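Hand gripper station 6: inspection checklist with comments
Kestura bench group, Brestivholm workshop
Revision: June
Checked by: Binta Tijani

Applies to the paired hand-held grippers and the bench they are used on. Do the whole list before the first run of the day. Items in Part B are repeated after any drop, even a short one. Write a comment for anything that is not a plain OK. A blank line counts as not checked.

Part A. Bench and floor

A1. Board lies flat on the table and does not rock when pressed at the corners.
OK.

A2. Parts organizer stands on the far side of the board, drawers facing the operator.
OK. It had crept toward one side again. Moved back to the tape.

A3. All drawers slide freely and stop before they fall out.
Comment: one drawer in the bottom row is stiff for the first bit of travel. Usable. Do not pull harder with the gripper to get past the stiff part. Loosen it by hand before the run starts.

A4. No small parts left on the board from the previous run.
Look from a low angle. Dark screws are easy to see on white, clear plastic bits are not.

A5. Stands behind and beside the table are stable, legs fully spread, no leg where the operator will step.
OK.

A6. Walkway behind the operator clear for two steps back.
Comment: the Thammasiri crate was in the way at 7 a.m. Moved to the rack. Please stop parking it there.

Part B. Grippers, each hand

B1. Fingers close evenly and meet along their faces. Hold the gripper up against something pale and look for light between them.
Right: OK. Left: OK.

B2. Finger screws present and snug. Use the short driver. Stop when it seats, the holes are in plastic and will strip.
Right: OK. Left: one screw turned a quarter before seating. Recheck at midday.

B3. Bushings seated in the linkage arms, none standing proud, no black dust around the rings.
Right: OK. Left: OK. Wiped both.

B4. Linkage opens and closes through full travel with no catch. Do it slowly, 11 strokes, and listen.
Right: OK. Left: faint click near fully open. Same as last month, no worse.

B5. Cable between the arms hangs clear of the pivots at full open and full closed.
Right: OK. Left: OK. Do not shorten the twist. Last time it was shortened the strands got nipped in the linkage and we lost an afternoon.

B6. No lint, hair or fiber on the fingers or the finger mount.
Comment: check this one again after every hour of work. Fiber collects at the mount and works its way in between the faces. Tweezers or a soft brush only. No compressed air, it drives the stuff into the pivots.

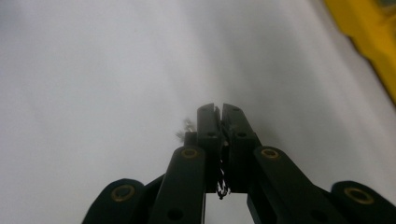
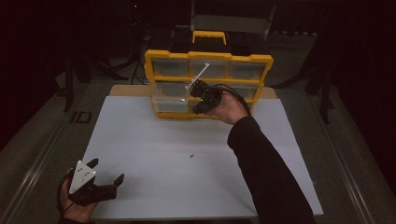 B7. Top plate tight, dots clean and not scratched.
OK. Clean with a dry cloth. Alcohol has lifted the print on older plates.

B8. Indicator comes on green when the gripper is powered, and stays green while the cable is moved gently at the plug.
Right: OK. Left: OK.
If it flickers, tag the cable and take the spare. Do not tape it.

B9. Grip strength feels the same in both hands.
Judgment call. If one feels soft, note it and swap before the run.

Part C. Operator and cables

C1. Sleeves close fitting at the wrist, no loose cuffs, no bracelets or rings.
OK.

C2. Cables run back over the hand with a loose loop, and do not pull when the arm is stretched to the organizer.
Comment: reach to the far top drawer with the right hand and look at the loop. If it goes straight, give it more slack at the clip.

C3. Cables do not cross in front of the body.
OK.

C4. Operator knows where the power switch is and can reach it without putting a foot over a cable.
OK. Asked and shown.

C5. Break taken at least once an hour. The grippers are light but the wrists get tired before you notice.
Noted on the board by the door.

Part D. Wear log

Stroke count, right gripper, since last bushing change: 2034
Stroke count, left gripper, since last bushing change: 1906
Bushing limit has not been reached on either one. Left gets changed first on account of the click in B4.
Grease used: the Drasora light, one drop per pivot, wiped off. More than that holds dust.

Open items

1. Left finger screw, recheck at midday (B2). Done, still seated.
2. Stiff drawer (A3). Rub the runner with dry wax. Not done yet.
3. Click on left linkage (B4). Open the outer pivot at the next bushing change and look at the washer.
4. Spare cable box has one cable in it. Order two more.

Result: station cleared for use with comments. Keep this sheet in the red folder until item 3 is closed.

B. Tijani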